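Home Table linen Bed covers Curtains Care Delivery Basket

Skurken Damask Cloth, Leaf Green

A large satin-faced cloth with a woven flower and leaf pattern, for tables, for beds, and for the sort of furniture that has been meaning to be replaced since the nineties.

We have sold the Skurken in one form or another for longer than we have had a working website. It began as a bedspread, was taken up by people who wanted a tablecloth, and is now ordered for both in such even numbers that we gave up deciding which department it belonged to. It lives under Table Linen because that page had more room.

The pattern is part of the weave. Nothing is printed on, so there is nothing to flake off when somebody's uncle scrubs at a gravy mark with the rough side of the sponge. The leaves and flowers catch the light and the ground behind them sits darker, and the two swap over a little as you walk round the table. If you dislike shiny things you will dislike this one. Please look at the Lirnach instead, a plain matt cotton in oatmeal, much admired by people who also have oatmeal walls.

Sizes

The Skurken comes in one width and one length, which keeps the choosing short. It measures 186 cm by 240 cm, hemmed on all four sides. That covers a table for six with a decent drop, or a small double bed with a slightly mean one. For a bigger bed, we can join two lengths with a flat seam down the middle. It takes us a fortnight and we grumble, but the seam is good and the pattern is matched as closely as the weave allows.

Round tables: yes, it will go on a round table. You will have corners. Some people tie them in knots.

Price

One cloth is £80. The joined version is £186, which is more than two cloths and reflects the grumbling. Matching napkins are sold through Duangkaew, who weave them for us on a narrower loom in a green that is very close. Put one on top of the other in daylight and you will see the difference. Put one on a lap under the cloth and you won't.

How it behaves

Satin weave is slippery. On a polished table it will creep towards whoever is heaviest on the elbows, and by pudding one end may be noticeably longer than the other. We sell a felt underlay that stops this. An old blanket also stops this and costs nothing, and we mention it only because customers kept telling us in a pleased voice, as though they had caught us out.

It creases. It comes to you folded, and the folds stay put until you deal with them. Iron on the back while the cloth is still a bit damp, on a medium setting, and work from the middle outwards. Ironing on the front flattens the pattern and leaves a glassy patch the shape of your iron. We get a letter about this every few months. You can also hang the cloth over a banister overnight and be philosophical about what remains.

Washing is at thirty degrees with the spin turned down. Leave out the fabric softener. Candle wax should be allowed to go hard and then picked off with a fingernail, and red wine should be dabbed with cold water straight away, by the person who spilt it.

Crumbs show. Biscuit crumbs especially, as the ground is dark enough to set them off nicely. They also brush off in one go, the cloth being so smooth, so it comes out about even.

In everyday use

Most linen firms show their cloths with a bowl of lemons and a single fig. Ours tend to end up under snack wrappers, a phone, a pair of glasses, and whatever else gets put down for a minute.

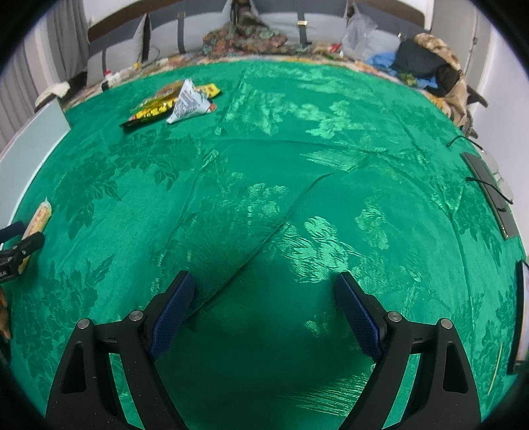 This is the main reason people give for coming back for a second one. A big flat surface with a good cloth on it gathers things, and the Skurken puts up with that. It is heavy enough to lie still under a bit of clutter, and the pattern is busy enough that a small stain near the edge can go unremarked for years. We had one returned for a free re-hem that had a perfect ring from a mug right in the middle of a flower. The owner hadn't found it. We said nothing and did the hem.

A word on keys, belt buckles and cats. The long threads that give satin its shine can be caught and pulled. If you get a loop, don't cut it. Ease it through to the back with a blunt needle and leave it there.

Colour

Green only. There was a burgundy, and there are still 126 metres of it on a roll at our Plerketberg store, waiting to come back into fashion. Ask if you want some. Please ask.

Screens vary, and the shine makes photographs vary further, so we send a small swatch free of charge to anyone who would like one. It is about the size of a playing card and shows perhaps one leaf.

Delivery and returns

Cloths leave us within three working days. Joined cloths take the fortnight mentioned above. Returns are accepted for a month if the cloth has not been washed, cut, or eaten off. We can tell.

Page last updated 13 May 2025. Prices include VAT.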